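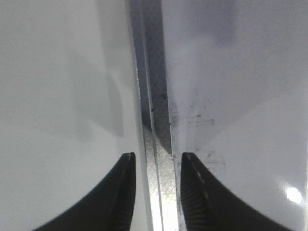
January, late, kitchen

Slept badly and woke at five with the choir's entire spring program going around in my head, specifically the alto line of the third piece, which I don't sing and have never been asked to sing. I am a second tenor. I was put there eleven years ago on the strength of owning a black shirt. Lay in the dark until it got to the page turn, where everyone always comes in early, and came in early.

Got up. Made coffee in the small pot and then again in the large pot. Thermostat says one thing, my feet say another.

The big business of the day was the piano. I should write down how we got here, if only so that when Keisha asks me in June how I let it happen I can read it to her in my own handwriting.

Aunt Bunik's piano (she wasn't an aunt and that wasn't her first name, but that's what all of us on Hurkow Street called her) has been in her front room since before I moved in. She is going to live with her niece, who has a downstairs bathroom and no interest in music. The piano was offered to the church, who have two. It was offered to the school, who have one and are trying to give it away. It was then offered to me, over the fence, while I was holding a bag of leaves, and I said "I'd be honored," a thing I have never said before about anything. I think it was the leaves. You feel at a disadvantage.

I don't play the piano. I took lessons until I was nine, from a man who ate sunflower seeds over the keys, and I can still do the left hand of one minuet.

So today was measuring. Georges Nseir came by at ten with his good tape, the one that locks, because he moved a piano once in college and has been the neighborhood authority ever since. We measured my front door. We measured the hall. We measured the hall again with me standing in it, Georges's idea, to allow for "the human factor." We went over to Bunik's and measured the piano, which is an upright and which Georges described as "not a tall one, but deep, like my brother." Then we came back and he sat at my kitchen table and drew it all out on the back of the gas bill, with arrows, and announced that it would fit with two inches to spare.

"Two inches total or two inches each side?"

He looked at the drawing for a long time. He asked if there was any more coffee.

Went out at lunchtime to get away from the gas bill. Cold, bright, salt all over the sidewalks. Walked down as far as the canal and back by the bakery. They've raised the price of the poppy seed roll again and made it smaller, so the two lines should meet by summer and we'll be paying for the bag. Bought three. Ate one on the step of the closed shoe store like a man in a film about unemployment.

Karim Chidiac called while I had my mouth full. He's the one with the van. He has moved a piano too, professionally, or at least for money, and his view is that you never go by the door. You go by the turn. Anybody can get a piano in a door. It's what the piano wants to do next. He asked me what was directly inside my front door and I said the hall, and then the stairs, and he said "So it's a turn," in the voice of a dentist. He wants 80 dollars and somebody to hold the storm door. I said I'd have Georges, and there was a silence on the line. I've since gathered they had a falling out over a sofa bed. I'll need to find out which of them was at the heavy end.

Afternoon. Spent two hours clearing the back room, the piano's future home. I had no idea how much of me was in there. Tax folders. A fondue set. A sled, though there's no hill within ten miles. Four boxes from the Zaltudgate apartment that I never unpacked and moved here as they were, marked in my ex-wife's writing MISC, MISC 2, KITCHEN MISC and, underlined, YOURS. I opened YOURS. It was extension cords.

Found the old program from the first concert I sang in with this choir, with my name spelled wrong and, two lines down, Hoxha's name spelled right. Hoxha was our director then. He had a way of stopping a rehearsal by simply lowering his head, as if someone had died, and it was always the tenors. I sat on the floor reading the program notes for longer than they deserved. He'd written them himself. "The composer was unhappy in this period," it says of every composer.

He gave me a note once. I mean a musical one. We were in the parking lot after a rehearsal, everyone had gone, it was sleeting, and he came over to the car and hummed an A at me through the window and said, "There. Keep that one," and walked off. I've thought about it a good deal. I still have it, I think. I tried it in the back room this afternoon among the extension cords, and I'll be able to check once there's a piano, if Bunik's has an A left in it. The niece says it hasn't been tuned since the bathroom went in.

Sat in the kitchen for a while until my back recovered. 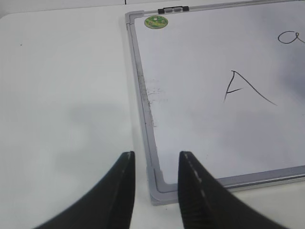 Whiteboard, flat on the table. Green sticker in the corner.

Which reminds me that I need something of the sort for the hall, because the choir phone tree now runs through my house. Elie Twal had it for six years and has given it up, citing his nerves. I inherited a list, in pencil, with arrows not unlike Georges's. When rehearsal is moved I call two people, who each call two people, and in theory by nightfall everyone knows. In practice Anas Kanaan gets called four times and the sopranos turn up at the wrong building. I've suggested e-mail. You'd have thought I'd suggested saxophones.

Anas, to be fair to him, has never complained. He picks up each time and says "Thank you for letting me know," with great courtesy, and then comes on the old night anyway.

Four o'clock. Went next door to sit with Bunik for a bit, since she'd seen us in there with the tape and I thought it might have felt like undertakers. It hadn't. She'd enjoyed Georges. She had the lid up and her glasses on and was going through the piano bench, where it emerges she keeps everything but music: candles, a passport, a brochure for a cruise, the warranty for a blender. She said I could have the bench too. She asked what I was going to play on it. I told her about the left hand of the minuet. She said that was all right, she'd only ever known the right hand of anything, her sister did the left, and when her sister married she just carried on with the half she had. Thirty years of that through the wall and I'd taken it for modern music.

She played me a little. It's badly out. The D below middle C makes two sounds, and neither of them is D. I hummed Hoxha's note very quietly while she was playing to see where it came out, and she stopped and said, "Are you unwell?"

Had tea. She gave me the combination to the side gate, 423, in case she's at the niece's on moving day. I wrote it on my hand. Then she told me the number of the niece's house, and the last four of the niece's phone, 3073, and how to get there from the highway without using the highway, and I ran out of hand.

Supper was the second poppy seed roll, and soup. The third roll was for tomorrow. I mention that only to record the intention.

Called Keisha at eight. She is working too hard and says she isn't. She laughed so much at the piano that she had to put the phone down on something, and I listened to her laughing from farther off, and to her cat. Then she came back on and asked where the desk was going to go. I hadn't thought of the desk. The desk is in the back room. The desk went into the back room in pieces, with Karim's brother-in-law, and was put together in there, and is now some way wider than the doorway.

I told her I had a plan for the desk. She said, "Kowalczyk men," the way her mother used to.

Nine-thirty, went and stood in the back room with the light off. If the desk goes lengthwise under the window and the piano goes where the sled was, there's a strip left down the middle where a person could walk, provided he went sideways and wasn't carrying anything. He couldn't sit at either one. But he could get to the radiator.

Tomorrow: call Karim back about the turn. Ask Georges, gently, about the sofa bed. Phone tree, first two branches. Wash hand, after copying off the gate.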